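Viltivow Two-Arm Tabletop Station
Equipment page – issue 3, revised 10/06/2020
Status: available with restrictions. Left arm withdrawn from powered use.

The Viltivow station is a two-arm system for light handling work at table height. It is used for grasping trials, handover studies and short training courses. Users holding a current Pestthorpe access card may book it through the equipment desk. Until further notice, all bookings are subject to the restrictions set out on this page, which follow from a fault in the wrist cable of the left arm.

The left arm is stored folded in its blue tray, with the three-fingered gripper uppermost. It is to remain there until the repair has been accepted.

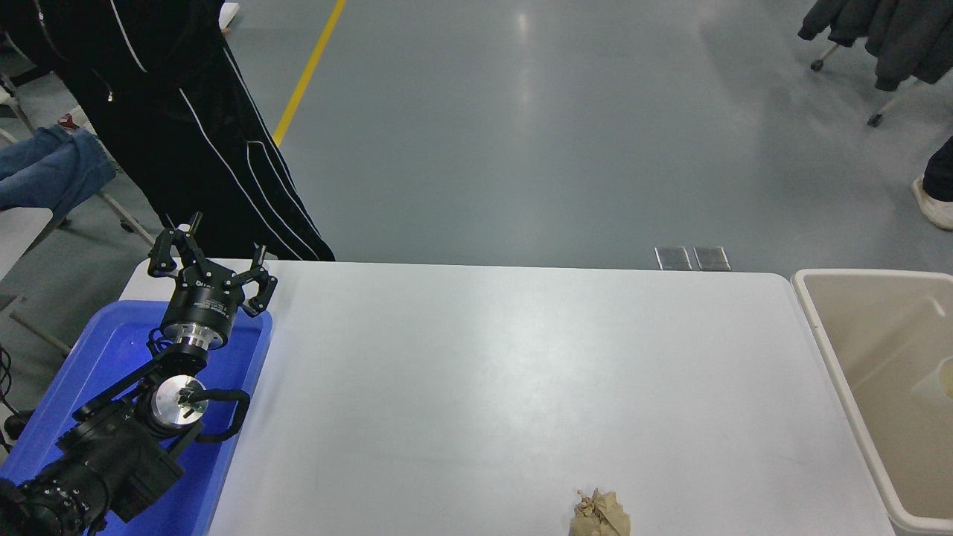
Shared Robotics Equipment | Pestthorpe Technical Institute

What the station includes

The station has two arms, a white work table, a control cabinet and a handheld stop button on a long lead. The left arm carries the three-fingered gripper, intended for irregular objects such as crumpled paper, fabric and soft packaging. The right arm carries a parallel gripper with two fingers, intended for cups, cartons and small boxes. Each arm has its own motor supply. The Sitden controller is shared between them and must be running before either arm can be moved.

The arms are not mounted on a fixed frame. Each may be laid down for storage or service, provided that its motor supply has been isolated at the cabinet. The joints do not hold their position once isolated, so an arm must be supported by hand or by the table before the switch is turned.

Description of the fault

During a grasping session, the left gripper opened without a command while holding a foam block. The block fell to the table. The operator pressed the stop button and the motor supply dropped out as intended. No one was hurt. When power was restored, the gripper reported itself closed while its fingers were fully open.

The arm had logged 1,535 operating hours at the time. The wrist cable is listed in the service schedule for replacement at 2,000 hours, and no earlier inspection was required. On removal, the cable was found to have two broken conductors close to the wrist connector. One of these carries the finger position signal. With that signal lost, the controller continued to use the last value it had received, and it did so without raising an alarm.

The cable failure is a matter of wear. The missing alarm is of greater concern to the department, as it means that the status panel cannot be relied upon to show the true position of the fingers. The same software runs on the right arm. For that reason the restrictions below cover both sides of the station, although the right wrist cable has been tested and passed.

Restrictions now in force

The left arm may not be powered for any purpose other than repair. A lockout tag is fitted to its motor supply and may be removed only by department staff.

The right arm may be used at reduced speed. Speed is set at the cabinet before the session and the setting is recorded in the log.

Objects handled by the right arm must be light, unbreakable and empty. Paper cups, cartons and crumpled paper are suitable. Glass, liquids, blades and heated items are not permitted – this applies equally to closed containers.

The position of the gripper fingers must be judged by eye. Before any person reaches toward the gripper, the operator is to stop the arm and say aloud that it has been stopped. The status panel is not to be taken as confirmation.

A second person must hold the stop button throughout the session and must have no other task. Operators working alone will have their booking canceled.

Sleeves, lanyards and loose cords are to be secured. Close-fitting gloves may be worn when guiding the upper arm by hand, but no hand should be placed between the fingers.

Starting a session with the right arm

1. Confirm that the lockout tag is in place on the left motor supply.
2. Check that the left arm is lying fully within its tray and that none of its cables cross the work area.
3. Inspect the right wrist cable for kinks, flattened sections or damage to the outer cover. Report any defect before applying power.
4. Switch on the Sitden controller and wait for the ready tone.
5. Apply power to the right arm only, at reduced speed.
6. Press the stop button once, with the arm clear of the table, and confirm that the motor supply drops out. Reset and continue.
7. Open and close the gripper several times with nothing in it, comparing the fingers with the reading on the status panel. A mismatch of any size ends the session.

The hold test

The hold test was added to the procedure after the fault. The right gripper takes an empty paper cup by the rim and keeps it upright over the table while the operator watches the fingers and the cup. The cup must not slip, tilt or be crushed. The arm is then moved slowly through its working range, so that the wrist cable bends as it would in normal use, and the cup is watched again. A cable with a partly broken conductor will often pass when still and fail when bent, and a test made with the arm at rest would not find it.

The result is written in the log in words. A tick is not sufficient. Where the cup is dropped, the session ends and the department is informed on the same day, even if a second attempt succeeds.
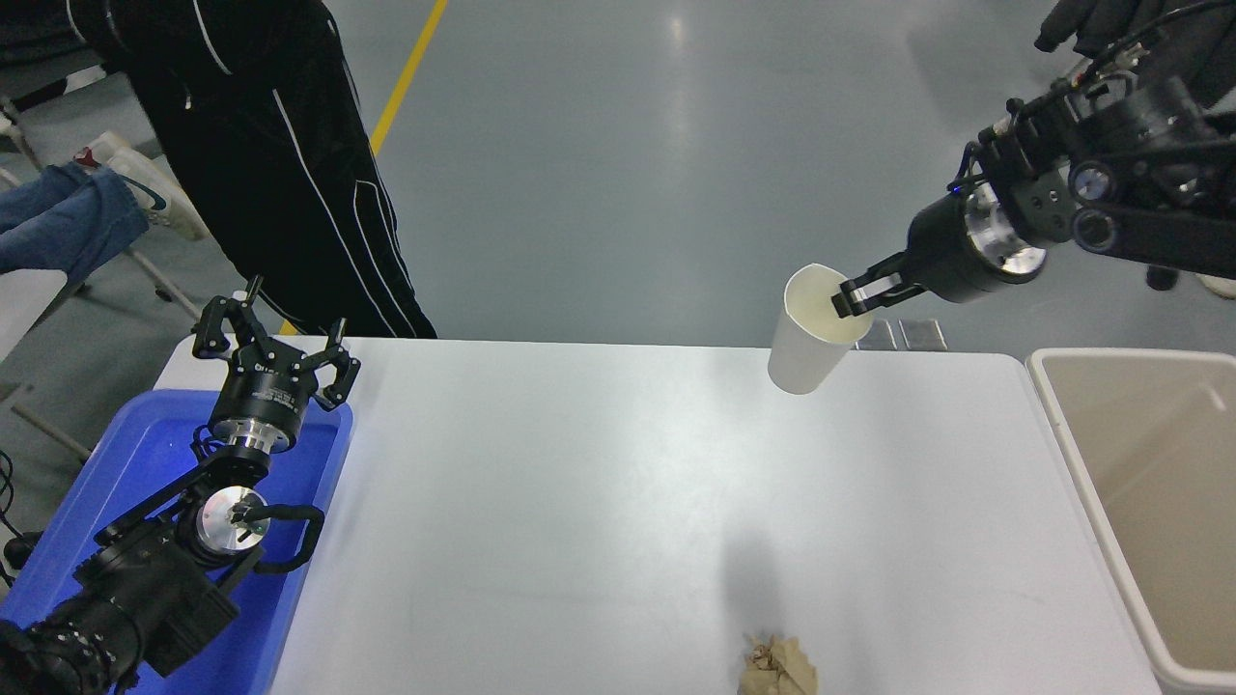

Graciela Leiva wrote to the department asking whether a single cup is a fair test. In her view, a paper cup weighs so little that a weak grip could pass unnoticed, and she would prefer "something with a bit of weight to it, even a bag of rice, as long as it can fall without breaking anything." She also asked that the test be repeated at the end of each session, when the cable has been worked.

The second request has been accepted and the hold test is now required at both the start and the end of a session. The first remains under review. The test is meant to reveal an uncommanded opening and does not measure grip force, but a soft weight may be added once the speed restriction has been lifted.

Repair and return to service

A replacement wrist cable has been ordered for the left arm. It will be fitted with a wider bend guard at the connector. Inspection of both wrist cables is now required every 1,000 hours, with the interval for replacement left as it stands.

The controller software will be changed so that loss of the finger position signal stops the arm and sounds an alarm. The change will be tested by unplugging the signal on purpose, first with the gripper empty and then with a soft object held. Both arms must pass before the restrictions are removed. The department expects to complete this work in June, subject to delivery of the cable.

Tools and spare parts

The wrist cover is held by small Phillips screws, which are easily damaged by a worn driver. Users are asked not to remove the cover. Spare finger pads for the parallel gripper may be collected from the equipment desk. Pads for the three-fingered gripper are not being issued at present.

Reporting

Any unexpected opening, closing or movement should be reported to the equipment desk, with the time, the arm concerned and the object being held. Leave the station isolated and do not clear the controller log. Existing bookings for the left arm have been released, and users will be offered new times once the arm has been accepted.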